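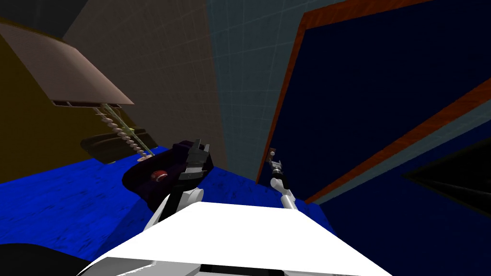 *Sim render, head view. Left gripper closed on the purple object, right arm open and waiting.*

25 June 2022 — Saturday, quiet building, got a lot done

Big day for the sim set! Finally have the randomized rooms feeding straight into the recorder, so every teleop run now starts with new textures, new wall colors and a new head tilt. The render at the top is from one of the steeper tilts. I love these. The blue surface runs uphill like a ski slope and the left hand still has its object pressed against it. If the policy can learn from views like this one, a slightly crooked neck joint on the real robot should bother it a lot less (that's the hope, anyway).

Numbers for the log:

- target for this batch: 1000 episodes, left-hand grasps only
- recorded so far: 81
- 40 of those were done before lunch, with the old gripper gain, tagged `gain_old`. Keep them separate for now.

Vangelis Papadakis came in for the afternoon and took over the controllers while I fixed the reset script. He's much smoother than I am on the approach, and my pauses show up in the action plots as long flat stretches. We talked about trimming them. I'd rather leave them in for the first Ciltix training run and see if the model learns to dither, then trim and compare — cheap to do, and I'm curious.

Things to sort out:

- The right arm holds its open pose through the left-hand episodes. Fine for this batch, but the joint values still need to be saved every step. The Pivura exporter was dropping them when they didn't change. Patched, needs a second pair of eyes.
- Dark object on a bright surface is easy to pick out. Ask for more dark-on-dark, especially with the navy panels.
- The springs and rods that the Plendholm asset pack hangs in the rooms are great clutter. More of that, closer to the grasp point.
- Back in February we lost a whole batch to a wrong camera offset. I've added a check at load time that refuses to start if head pose and render don't agree. It caught one bad config today, so it's earning its keep already!

Next session: finish the batch, push to Ehlers storage, start training overnight. Vangelis has the key to the server room.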